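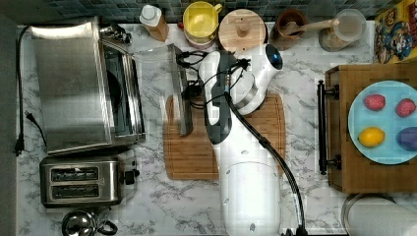
September 9, 2024

Sourdough notebook, starter and hydration. Carrying on from the Plemo flour batch. Ntombi Sibiya has the other half of the bag and is baking the same formula at her place, so keep the weights identical or the comparison is useless.

**Dough as mixed**

- Bread flour (Plemo): 2000 g
- Water: 1400 g
- Starter, 100% hydration: 400 g
- Salt: 42 g

I wrote the salt as 40 in the last entry. It was 42. Corrected there too.

The starter went in a bit past its peak. It had a flat top and a sharper smell than I like, but it still floated. Mixed flour and water first, rested 40 minutes, then starter, then salt with a splash held back from the water. The dough felt slacker than the Wuscombe flour did at the same hydration. Wuscombe could take 72% without complaint. This one is already sticky at 70, and I would drop to 68 for the next mix.

Folds at 30, 60, 90 and 130 minutes. The last one was late, phone call. By the third fold it held a shape for a minute or so before spreading. Room was at 74 F the whole time, going by the cheap thermometer on the shelf, which reads one degree high against the Ellik probe.

Divided into four. Scaled the first piece at 960 and then found I was going to run short, so the last one is a small loaf. Into baskets with rice flour, covered, fridge overnight.

**Bake**

Two in the MacPherson pot, one after the other, and two on the stone with a tray of water. Oven set to 475 F, but the probe said 515 when I opened the door for the first loaf. Turned the dial down and waited. The thermostat has drifted again — it was 20 over in the spring and now it is double that. Needs a proper calibration before November, when the rye tests start.

Pot loaves: good ear, dark base, one nearly burnt. Put a sheet pan on the rack underneath next time.

Stone loaves: paler and flatter, and one split along the side instead of the score. I cut too shallow. Steam was weak as well, the tray was not hot enough when the water went in.

Crumb on the first pot loaf is fairly even, slightly gummy toward the bottom. Cut it too warm, so that may not mean much. Leave the second one whole until tomorrow and compare.

**To do**

- Repeat at 68% with the same bag
- Use the starter an hour earlier
- Ask Ntombi what her oven reads on a probe, and how long her bulk ran
- Order more rice flour
- New blade for the lame, this one drags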